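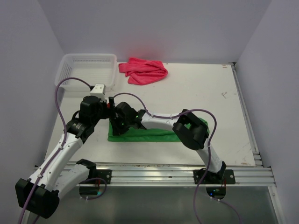 **plostbridge_dan** wrote:

Week three of the towel folder and I finally moved both arms onto the front rail, which freed up the whole table. Reach is way better! My problem now is the middle. With the green cloth folded into a long strip, the two grippers end up almost touching over it, and I've got 19 mm of clearance set in software. Purple cables are clipped down the left arm, but the right one still does that big arc over the elbow. Anybody have a trick for keeping them apart?

**nowicki_fan** wrote:

Spread the bases. Seriously, unbolt the plates and slide them out, the rail is right there.

**plostbridge_dan** wrote:

Tried it in July (on the old bench, but still) and lost the back corners. I'd like to be able to reach the basket.

**Josphat Rotich** wrote:

I disagree with moving the bases. Let one arm pin the cloth and park the other until it's done. Slower, sure, but I ran 200 folds that way on mine and bumped twice.

**nowicki_fan** wrote:

Parking an arm kinda defeats having two of them...

**jernov77** wrote:

Josphat's right for long strips imo. Also clip that right cable before you do anything else, mine snagged on fold 13 and yanked the connector.

**plostbridge_dan** wrote:

Ok ok, clips tonight, then I'll try the parking thing on the pink one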